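I had been told to come hungry, and I'm glad I listened, because Dinesh Abeysekara won't talk about blocks until his visitor has eaten something. On the afternoon I went to see him in Grarkon it was lentil patties, a bowl of very hot green chutney and tea with more sugar in it than I would have dared put in myself. Only when my plate was clean for the second time did he wipe his hands, reach up to the shelf behind his chair and put a plain blue cube down in front of me.

"Pick it up," he said. "Go on. Everybody wants to, and then they're too polite."

So I picked it up. I turned it over and (of course I did) looked around for something to set it on top of. He laughed so hard at this that his wife called from the next room to ask what had happened.

Dinesh has been making painted wooden cubes for most of his working life, first as the youngest hand at a toy shop called Doltach, where he swept the floor for a year before he was let near a saw, and then under his own small label, Pramanik. He makes other things too. There is a pull-along duck that his grandchildren are fond of, and one winter he made a set of spinning tops that he doesn't like to discuss. But people who know the name Pramanik know it for cubes. They come in red, yellow-orange, green and blue, in one size, with no letters on them and no pictures.

"I tried letters," he told me. "At Doltach we did letters. And what happens is that the mother comes over and says, what letter is this? And the child was in the middle of building a garage! Now it's a spelling lesson. The garage is finished, it's over, he goes off to look for the cat."

I asked if he minded that a cube is about as simple a thing as a person can make for a living. He took a long while over that one, and poured us both more tea while he did.

"It's simple to draw," he said. "Anybody can draw it. But you make one, and then you make the next one, and you put one on the other, and it rocks. Just a little. You can hardly see it, but a three-year-old can feel it, and she takes it off and puts it back, takes it off and puts it back, and she thinks she's the one doing it wrong. That bothers me. I used to lie awake over that."

His remedy is patience, and a sheet of thick glass that he keeps on the bench. He buys his wood already dried and then lets it sit in the shop a good while longer, through at least one change of season if he can afford to wait. He cuts it into long square lengths, cuts the lengths into cubes, and then goes over the faces by hand, rubbing them in circles on sandpaper stuck down to the glass. He usually has a batch of 1,000 going at once, and I must have looked startled at the number, because he hurried to tell me that it takes him months and that he listens to a great deal of radio.

The corners come last. He rounds them over, though only a little – "just enough that when you step on one at night you say one bad word and not five" – and he is fussy about keeping the faces wide and flat right out toward the edge. Take off too much, he says, and the cube starts to behave like a ball. He has seen sets from other makers with great soft shoulders on them, very pretty in a shop window, and they slide off each other if somebody shuts a door.

We got on to color next, and here I had better admit that I lost the thread for a while, because Dinesh has a lot to say about color and doesn't always say it in order. The red was easy. He had it from his first year and has never changed it. The blue he has changed so many times that customers write in to complain their new blocks don't match the old ones, and he writes back to every one of them, by hand, to say that they're right. Green gives him the most trouble. A green he likes in the can dries too dark, and one that dries nicely looks sour next to the red. He used a paint called Nuvier for many years and was happy with it, and when his shop stopped carrying it he bought up the last cans on the shelf, which now live under the stairs and which I was taken to see.

The yellow, he insists, leans toward orange on purpose. "A lemon yellow shows every thumb," he said. "And it's cold. Children like a yellow that looks like it has been in the sun."

What surprised me, coming from someone so particular about paint, was how little he cares what happens to it afterward. He has a wooden crate of old cubes that have come back to him over the years, some from families who had outgrown them and some from schools that were clearing a cupboard. I offered to help him sort through them, thinking he meant to repaint them, and he looked almost hurt.

"Why would I paint them? Look at this one." He held up a red that had gone brown along one edge. "Somebody chewed this. Somebody had a tooth coming in and this helped. And this one has been dropped down the stairs, I would say many times. You can't buy that. When it leaves here it's only a block, it hasn't done anything yet."

He does fix a few, when he is asked. Once a grandmother sent him a parcel with a single green cube in it that a dog had been at, wrapped in tissue like a piece of jewelry, with a note asking if it could be saved. He filled the worst of the tooth marks, rubbed it flat and left the rest alone. She ordered two more sets.

I wanted to know what he thinks people should do with them, these plain cubes that come with no instructions in the box. He gets asked this by parents quite often, he said, and they're usually hoping for something that sounds educational. His advice is to begin with two. Mark out a place on a table or on the floor, anything with an edge that shows up well, and ask the child to put one cube inside it and another on top. That's the whole game. A place to aim for makes the hand slow down, he says, and once the hand has slowed down it starts to notice things, like how a cube that's a bit askew will still hold up its neighbor perfectly well.

"Grown-ups want it lined up," he said. "They come along and they put one finger, like this, and push it straight. I do it too, I'm terrible. But if the top one is sitting a little crooked and it stays, then leave it! It's standing. The child did it. What is there to fix?"

I asked about tables, having one at home that I am forever wiping, and he came down firmly on the side of white, or at any rate something pale. The colors look their best on it and you can see where the shadow falls, which he believes helps in judging how far away a block is. Scuffs on the table don't trouble him any more than scuffs on the paint. He wouldn't give a child a table that had to be looked after.

And how high should a tower be? He shrugged. His grandson builds them as tall as his own chin. His granddaughter has never wanted more than two, red at the bottom and yellow on top, and then she likes to go off and find a green one and give it a spot all to itself. "She has her reasons," he said. "I've asked. She won't tell me."
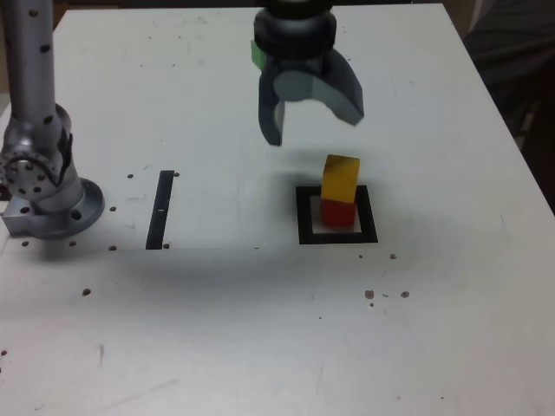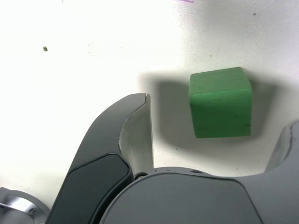 *First picture: yellow-orange on red, inside the black square. Second picture: a green cube on the white tabletop, with a few scuffs to its name.*

By then the light had gone from the kitchen window and the tea had been replaced by a fresh pot without my noticing. I asked, since I felt I ought to, about the future of Pramanik. There were 457 orders in the book last November, which was more than he could fill, and he wrote to the last of those customers himself to tell them they would be waiting until spring. Only a handful canceled. His daughter thinks he should raise the price, and she may well be right. His son-in-law has offered to come in on the sawing, and is being allowed to sweep the floor for now.

"He sweeps very well," Dinesh said. "He gets into the corners."

He walked me out to the car with a torch, carrying a paper bag that he said was patties for the road. It was patties, mostly. Under them, rolled up in a napkin, were two cubes, one red and one blue, and the blue was an old one with a dent in the top. They're on my desk now, next to the lamp, and I've moved them at least a dozen times while writing this.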